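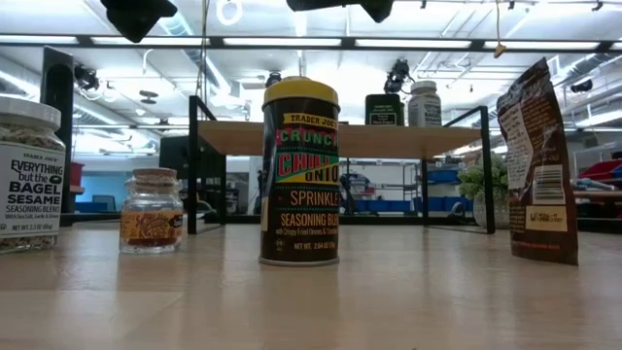 Friday, October 4, 2019

So I finally tackled the spice cupboard! I'd been putting it off since we moved into the Jeston Street place, and last night I opened the door for the garlic powder and got a bay leaf packet to the forehead instead. Enough.

Everything came out. I had 2 paprikas (both open, of course) and a cumin I'm pretty sure I bought in college. My friend Hjørdis Eide says spices keep for years if you store them in the dark – I love her, but that cumin smelled like a cardboard box.

The Everything but the Bagel stuff gets a front row spot, no question. I put it on eggs, avocado, popcorn, you name it. Right next to it goes the Crunchy Chili Onion sprinkle from Trader Joe's, which I'm currently shaking over plain rice and calling dinner. The little jar with the cork lid can stay too, it's too cute to hide in the back.

Next weekend is the baking shelf. I found 6 boxes of baking soda in there, so wish me luck!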